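About Drirker

Drirker sets up automated handling for small manufacturers and repair shops. We started in Clomham with 7 people and now have 96, split between the Clomham office and a workshop in Ban.

Most of our customers call when a job has become hard to staff: sorting returns, loading trays, moving parts from one bench to the next. We spend the first 19 days on site watching how the work is done before we quote anything. The people who do the job now are paid for their time with us, and they have a say in which tasks go to a machine and which stay at the bench.

Movements are taught by hand. A person wears the gear, holds a gripper in each hand and does the task at a table, and the recordings go into our Drosa software.

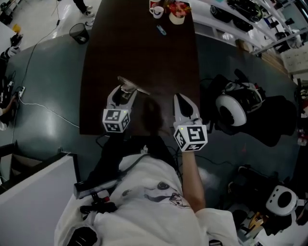 Do people lose their jobs when Drosa is installed?

Our contracts rule out layoffs tied to the installation for the first 729 days. Job duties do change. Someone who used to load trays may spend part of the shift checking the machine's work and clearing jams, and we train them for that before the line starts.

Training is held in Clomham every September and at customer sites the rest of the year. Shift leads and operators attend the same course. To arrange a visit to either location, use the contact form or call the Clomham office during business hours.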